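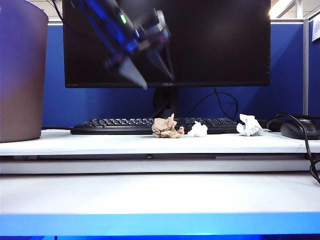 Switching off for Sunday: how it went

Gemmont residents may remember that the last issue invited every household to spend one Sunday without screens. Sixty signed up. By lunchtime ten had written to tell us how well it was going, by email.

The rest of us did what people did before the internet, which in Gemmont means walking down to Pesdale and looking at the river. The path was so crowded that Wanda Kaczmarczyk compared it to the parking lot at the outlet mall, only with more herons. She had brought a paper map from her hall closet. It showed a footbridge that the county took down years ago, and her party of hikers came home by way of a cow pasture and somebody's wedding.

Cieślak Bakery sold out of poppy seed roll before 2 and then took cash only, to get into the spirit of things. Several customers had to be reminded what a five looks like.

The jigsaw at the library did not get finished. It was a Bavarian castle, mostly sky, and the lid promised 1,500 pieces. A patient family from Vetulgate Road counted 1379. If you went home with any castle in your cuffs, the drop box by the front door is open all night.

We plan to try again in September. Sign-up sheets are at the library desk, on paper. There is also an online form, which has so far proved a good deal more popular.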